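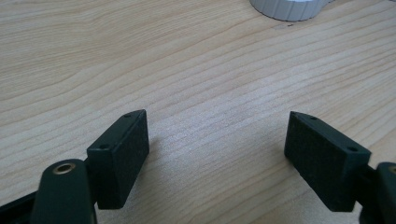 Figure 2. Light-coloured wooden tabletop, reference group. Two dark green gripper fingers are open above the surface.

3.2 Surface finish and moisture uptake

Tabletop panels in the trial were finished with one of two products, Astel (a hardening oil) or Orketti (a water-based varnish), or were left without a finish. All panels were stored flat in the same room before treatment and were weighed at the start of January. Panels with visible knots on the upper face were set aside, as knots take up oil at a different rate from the wood next to them and would have made the weights hard to compare.

Oil was wiped on with a cotton cloth, left to soak in and then buffed along the grain. Varnish was brushed on in thin coats, with light sanding between coats. The undersides and end grain were treated in the same way as the upper face. Earlier work at the Keane site sealed the upper face only, and many of those panels cupped before the first reading could be taken. We did not repeat that method.

Moisture uptake was measured by weight. Each panel was placed under a damp felt pad for 8 hours, wiped, and weighed again on a bench scale. The cycle was repeated 5 times. Colour was read before the first cycle and after the last one, at fixed points marked on a card template. A total of 282 readings was kept for analysis. Readings taken while the room heater was out of order were dropped.

The uncoated panels gained the most weight in every cycle and were slow to return to their starting weight. Oiled panels gained less, although the gap between the oiled and uncoated groups narrowed towards the end of the trial. Varnished panels gained very little until the film was scratched. Once scratched, they took up water along the line of the damage and dried more slowly than the oiled panels, probably because the film held moisture in the wood.

Wear was tested separately on offcuts from the same boards, using the Indeck rub wheel set to 1000 turns. The oiled offcuts lost their sheen early but showed no clear edge between worn and unworn areas. The varnished offcuts kept their sheen for longer, then wore through in patches. Repair of these patches meant sanding the whole face, whereas the oiled offcuts could be treated on the worn area alone.

Differences in colour between the groups were small when compared with the natural spread between boards and are reported in Section 3.3.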